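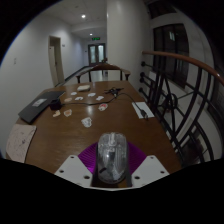 Cable run across the tabletop, laptop on the left.

Routing a power cable off a glossy wooden tabletop without drilling

Posted in: Furniture & Fittings > Cable management
Tags: table, varnish, adhesive, cables

Nusrat Weerakoon

I have a long wooden table with a glossy brown finish that is shared between laptop work and paper crafts. The table is 260 cm long and 105 cm wide and stands in the middle of the room. The nearest outlet is past one of the short ends.

At present everything runs over the top. The black adapter sits next to the laptop, and the long cable goes from there toward the center and then curves to the right. There is a cluster of connectors and plugs toward the back of the tabletop, and one more plug is resting on a white card near the right edge. The small white and beige pieces in the middle get dragged along whenever the cable moves, and anything with exposed adhesive ends up on the cable or on the finish.

Constraints:

No holes in the top. Screws into the underside are acceptable only if there is no alternative. I don't have a drill stop.

The laptop has to be removable in one step. It leaves the table every evening.

I tried 6 adhesive clips along the edge. Two came off within a day. A third left a dull patch in the gloss when I removed it, and wiping with a damp cloth has not changed it.

What I would like to know is whether the cable can be held under the top without adhesive, where the adapter should go, and what to do about the dull patch. I don't know what the finish is. The table came from a Bretico clearance sale with no paperwork.

Tested finish: no
Budget: low

Zullik

Clamp-on tray. They are sold for desks, and the clamps grip the edge of the top with a rubber pad, so there is no adhesive and no screw. Check these before you order:

Clamp opening against the thickness of your top. Measure at the edge and again a hand's width in. Some tops have a thickened edge, and the clamp has to clear it.

Apron depth. If there is a rail directly under the edge, a clamp with a short throat will not seat. You don't say whether yours has one.

Pad material. Put a piece of thin felt or cork between the pad and the varnish. Soft rubber left in one place for months can mark some finishes.

Mount the tray under the long side closest to the laptop. Put the adapter in the tray with space around it, and don't wrap it in cloth or bundle the excess cable on top of it. The connectors that are now on the tabletop go in the same tray. From the tray, run the cable along the underside to the short end nearest the outlet and down the inside of a leg, held with hook-and-loop straps around the leg.

Leave a loop of slack between the tray and the laptop. For one-step removal, the laptop end should come up over the edge through a weighted cable holder, the kind that only sits on the surface. Felt base again.

The floor section from the table to the outlet needs a cover if people walk there. A mid-room table usually has traffic on all sides.

Caruso

just use tape

Arnamano

I would not use tape on that finish. The clips have already shown what adhesive does to it.

On the dull patch: find out whether it is residue on top of the varnish or damage in it. Wipe it with a cloth dampened with a little mineral spirits, after trying the same on the underside or another hidden spot. Ventilate, and keep the laptop and the cables out of the way. If the gloss returns once it is dry, it was residue. If it looks the same, the surface itself has been affected and more wiping won't help.

For surface damage, use a fine polishing compound on a soft cloth, short passes in the direction of the grain, light pressure. Stop and look often. Do not use acetone or alcohol on an unknown finish. If it is shellac or lacquer, either one can soften it, and you will have a larger patch.

I agree with Zullik about the tray. For the craft side I would add a cutting mat with a raised edge, or a shallow serving tray. Small pieces stay inside it and sticker backs don't touch the varnish.

Nusrat Weerakoon

Thank you. There is an apron, set back 2 cm from the edge, so a standard clamp will not fit. I will look at straps around the apron instead and try the mineral spirits on the underside first.

Zullik

With an apron that close to the edge, look for a tray with hooks that hang over the inner side of the rail. Check that the rail has a gap above it before buying. Most don't.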